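4.2 Morning routines after the school break

The return to school after a long break compresses the household schedule. During the break, wake times in the participating families drifted later, meals lost their fixed hours, and chores were done when someone noticed them. The first school Monday reversed all of this in a single morning. This section reports how families handled that change and how long the new schedule took to settle.

Diary entries were collected from families in two towns, Nirkach and Turkus, over a period of 3 weeks starting on the last weekend of the break. The parent who kept the diary recorded wake time, time out the door, and any task left undone when the family departed. Entries with a missing departure time were dropped, which left 290 usable mornings. Weekend entries were kept for the wake-time analysis only.

Two patterns stand out. First, wake times recovered faster than departure times. Most children were getting up at their usual school hour by the end of the first week, but the gap between waking and leaving stayed long well into the second. Parents described this gap in similar terms: shoes, lunches, a form to sign, a second trip upstairs. Second, evening preparation mattered more than an earlier alarm. Families that packed bags and set out clothes the night before reported fewer undone tasks than families that only moved the alarm forward, and the difference held in both towns.

The layout of the bedroom also came up in the diaries, although we had not asked about it. Several parents wrote that a clear surface near the bed made evening preparation easier, as clothes and books could be left there in the order they would be needed.
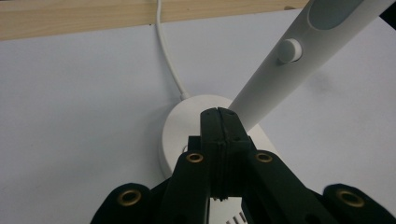 Figure 3. Lamp base on a white surface.

Bedtime was less regular than either of the morning measures. In the Turkus families, bedtime moved back toward the school-year hour in small steps; in Nirkach it tended to move all at once and then slip again on the first Friday. We can't say from the diaries which approach is easier on children. The number of families with children of the same age is too small for a comparison, and parents did not record how long a child stayed awake after lights out.

One limit of the method should be noted. The diary was filled in by a single parent, usually after the children had left, and tasks handled by the other parent may be missing. We compared the diaries with the short exit interview and found general agreement on departure times - less so on chores. For this reason the chore counts are treated as a lower bound in the next section.

Related items
Güler: Shared meals and the after-school hour
Plulley: Sibling help with homework in large families
Family calendars on paper and on the phone

Contact the editors | Copyright and reuse | Back to top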